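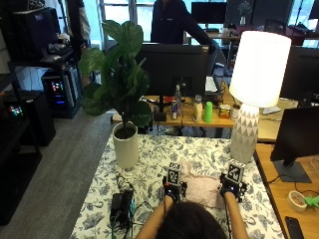 **Ondbridge opens free folding and mending tables for the cooler months**

ONDBRIDGE, July – Anyone with a drawer of crumpled napkins or a linen cupboard that no longer shuts is warmly invited to the Vesirow folding tables, which open this month in the bright upstairs workroom at Vekora House and will run right through to spring.

The idea grew out of last winter's linen drive, when neighbours brought in more than 3,000 tea towels, pillowcases, serviettes and tablecloths to be sorted and passed along to families setting up a new home. A good many people stayed on for a cuppa after dropping off their bags, and quite a few asked if someone could please show them how to fold a fitted sheet so it sits flat – a fair question, and one we have heard in every household we know!

Sessions start at 10 in the morning and last until the kettle has been round twice. Each table is dressed with a proper cloth, a lamp and a bit of greenery, in the belief that a chore goes more easily in pleasant company. Beginners start with a single small cloth, folded in half and in half again, and move on to shirts, towels and the dreaded doona cover whenever they feel ready.

There are 11 places at each session and no charge to come along. Please bring a few clean, dry pieces from home in whatever colours you like. Mending thread, needles and pins are supplied by Ó Riain, the haberdashery on the corner, which has also kindly put aside 252 cotton drawstring bags for storing finished sets.

Pieces you no longer need can be left in the basket by the door, and we hope to send another 1,000 on to new homes by the end of the season.

Bookings can be made at the Vekora House front desk, where the staff can also help with parking, lift access and questions from the media. Children are welcome with a grown-up.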